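How to sort out a wooden number puzzle (and get every piece home)

If you've ever tipped out a bag of mixed toys and found bits from four different puzzles in the bottom, you'll know how my October started. We've got a lovely wooden number and shape board in the toy library, the beachy one with the little red crabs, and it came back to us from Dunleavy with most of its pieces rattling around in the box. I sat down with a cuppa and put it right, and I thought I'd write up how I go about it, as a few of you have asked at pick-up.

You'll need a clear table, a soft cloth, a zip bag for spares and maybe 9 minutes if nothing's missing. Dark tabletops are brilliant for this, the bright paint really pops and you won't lose the little blocks.

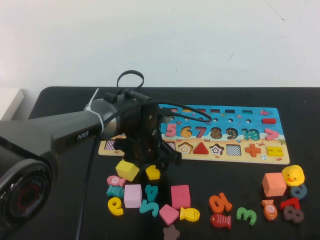

Titirberg Toy Library – Repairs and Sorting Team
23 Oct 2020

Step 1. Lay the board flat, sea side away from you. I like the sand and crabs closest to me so the numbers are the right way up. Leave anything that's already seated where it is. The red piece that looks like a minus sign was still in its slot at the top right, so that was one less to hunt for!

Step 2. Pull the loose pieces out in front of the board and spread them so none are stacked. Wipe as you go. A barely damp cloth is plenty, and please don't soak them, wood swells and then you're sanding a heart on your kitchen bench (ask me how I know).

Step 3. Do the numbers first. They're chunky, they're easy to read, and they give you a row to work from. Watch the 6 and the 9, which love to swap places when somebody's in a hurry. If you're doing this with a little one, let them say each number out loud as it goes in. The greater-than sign lives at the right-hand end after the 10. Kids call it the beak at our place.

Step 4. Now the shapes along the bottom. I start with whichever ones can't be mistaken for anything else – the heart, the plus sign, the star – and leave the squares until last. A diamond is very good at pretending to be a square, so turn it before you decide it doesn't fit. Never push. If a piece won't drop in with one finger it's either the wrong slot or there's a crumb down there, and a dry toothbrush will fix the crumb.

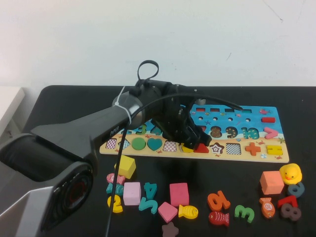 The shapes row, with the heart and red triangle in and a few slots still to fill.

Step 5. Last of all, the top row. Those slots are small and the pieces that go in them are the ones that end up under couches, so check the bag and the box corners before you write anything down as lost. We keep a jar of spares from old Rustance sets and you'd be surprised what matches.

Step 6. Run your hand over the whole board. Anything sitting proud gets lifted out and tried again. Then slide the board into its bag flat, with a rubber band both ways, and tick the card.

If you do come up short, we charge 50 cents a piece, and up to 2 missing is fine for it to go back on the shelf with a note. More than that and it comes to us. We've got 70 puzzles in the collection now, counting the new lot from the Skistia swap, so please do use the card, I can't keep them all in my head.

Next time I'll do the threading beads, which are a whole other kettle of fish.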